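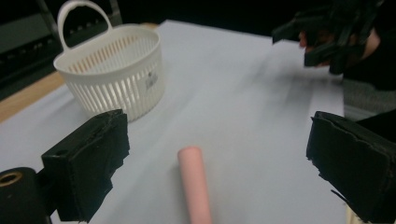
Nataša Petek

August 4, 2018

Re: [craft-room] Baskets and loose pieces on the tables

Gunther Ehlers wrote:
> I have been through the Prorkel shelves and we own far more
> small stuff than we have places to put it. The shoe boxes are
> splitting at the corners and people stack them, so the bottom
> ones get crushed. Before I order anything I would like to know
> what you all want on the tables. Baskets with handles? Flat
> trays? Lidded tubs? Zevura sells tubs in packs of 22 and I can
> get those quickly, but they are deep and you can't see what is
> at the bottom.
>
> Also, should we keep covering the tables in white? It shows
> every mark.

Gunther,

I would go with baskets for anything thick and trays for anything thin. The picture has one of the round white baskets with the slatted sides, with one of the pink pieces lying on the white in front of it. A piece that thick can't get out between the slats, at least on the baskets I have handled. Pencils and dowels can, and so can the wire stems. Those should go in trays.

What I like about the slats is that you can tell from across the room whether a basket has been filled. With the shoe boxes I have to lift every lid at the end of the session, and I usually miss one. The handle also matters more than I expected. I can carry two baskets in one hand and still open the cupboard door.

The handle is a nuisance on the shelf. At Prorkel the second shelf is too low for it, and the basket has to go in tilted. If you move that shelf up one set of holes it will fit, but then the paper rolls have to go somewhere else. I suggest the bottom of the tall cupboard, standing up.

I would not buy the tubs. We had deep ones at Nnaji and all the broken ends collected at the bottom. When we finally emptied them there was mostly dust and string.

On the white covering, please keep it. Yes, it marks, but pale pieces are easy to spot on it at cleanup, and on the bare wood I lose the small off-white ones completely. If the marks bother people, turn the covering over halfway through the term and replace it in October. Tape it under the table edge and keep tape off the top, where it catches sleeves.

For the thick pieces, I would sort by color and stop there. Last year we tried color and length together and it took 60 minutes to put everything away. Four baskets to a table is plenty. The rest can stay in the cupboard until someone asks for them.

Two things I need from you. First, is the account number for the Govlow order still 1302? I have it written on an old slip and don't trust it. Second, do they still sell the baskets one at a time? If they only come in sets I would rather wait and see what turns up when the other room is cleared.

Labels: please don't use the paper ones again. They curl off anything round. I have a roll of cloth tags that can be tied to the rim, and I can write them out at home if you send me the list of colors. Put the pinks down as one color. There are two shades in the cupboard, but they get mixed every time.

I can be there to move the shelf if you bring the screwdriver. Mine is too short for that cupboard.

Nataša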